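Celtstead Cube Trials

The Celtstead Cube Trials, usually shortened to the Trials and by entrants to several less printable things, is a student robotics competition held each October at Celtstead. Teams write software that makes a simulated robot arm pick up a small numbered cube and put it in a tray. Spectators meeting the event for the first time tend to ask when the hard part starts.

The competition is run entirely in simulation. Every team receives the same virtual room and the same arm, and may change neither. Entries are judged on code alone, a rule adopted after an early edition with real hardware was won by the team whose parents owned a machine shop.

History

The Trials grew out of an evening class taught by Manouchehr Tehrani, who had budgeted for a robot arm and was granted a software license. The class spent its first term arguing about coordinate systems and its second moving blocks. A neighboring club at Judedstead heard of this, claimed to have moved blocks faster, and was invited to prove it. Judedstead lost, disputed the timing, and has entered every year since.

Ashley Greenwood, a former student of the class, wrote the first formal rulebook. It ran to two pages. The current version is longer, chiefly because of an appendix defining the word "in."

The room 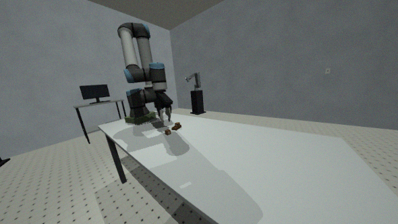

The standard environment is known as Dernolau, after the student project that built it, and its decor has been criticized in nearly every post-event survey. The floor in particular, pale and covered in small dark dots, has been blamed for headaches, poor results and one withdrawal. The large arm works from one end of a long white table, which leaves a great expanse of tabletop that no task has ever required. A second, smaller arm stands on a black pedestal toward the corner of the room. It plays no part in the standard task, although first-year teams have been known to send commands to it for an entire afternoon and report that their code does nothing.

Shadows in Dernolau are computed from the position of the arm and fall wherever they please. Teams relying on camera images are advised to plan for this early. Teams that do not are said to be "grasping the dark," after a Judedstead entry that closed its gripper on the arm's own shadow and logged a success.

Format

Each entry faces 800 scored attempts, run overnight by the organizers with small changes to the starting positions. An attempt counts if the cube is released in the tray and stays there until the clock stops. Cubes balanced on the rim are the subject of the appendix mentioned above.
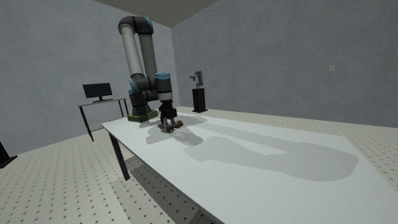 Can a team practice on the scored positions beforehand?
The starting positions are generated after entries close, so there is nothing to practice on. Teams may generate as many of their own as they like.

Scoring is one point per successful attempt, with deductions for striking the table. The highest number of points ever scored is 187 short of perfect under the old deduction table, a figure Celtstead quotes often and Judedstead considers meaningless. In the open division, which allows 2000 attempts and any method at all, the best result is 989 successes. It belongs to a two-person team that had never entered before and has declined to explain its code.

Common approaches 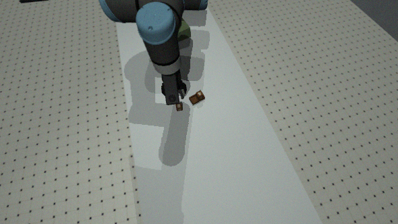
Most first entries use a fixed script: move over the cube, descend, close, lift. It works well as long as the cube is where the script believes it to be. The difficulty comes in the last stretch of the descent, when the tool is almost on top of its target and small errors stop being small. With the black gripper down beside a small brown block, as it is here, and the larger brown item only a short distance away, a sideways slip can turn one problem into two. Scripts that nudge the tray first are disqualified under rule six; scripts that nudge it by accident are merely pitied.

Stronger entries learn from recorded demonstrations, in which a student steers the arm by hand controller and the software imitates the result. This method copies habits faithfully. One year's Celtstead entry paused above every cube before committing, having been trained by a student who did the same.

A third group writes a careful planner with a separate module for seeing the cube, and generally spends the final week discovering that the two modules disagree about which way is left.

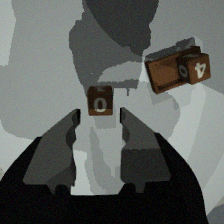 Awards

The winning team receives the Tannous Cup, a plain metal cup with one handle. The Tannous Spoon goes to the entry with the most confident failure, chosen by reading the logs aloud. Competition for the Spoon is widely considered fiercer, and deliberate attempts to win it are grounds for disqualification.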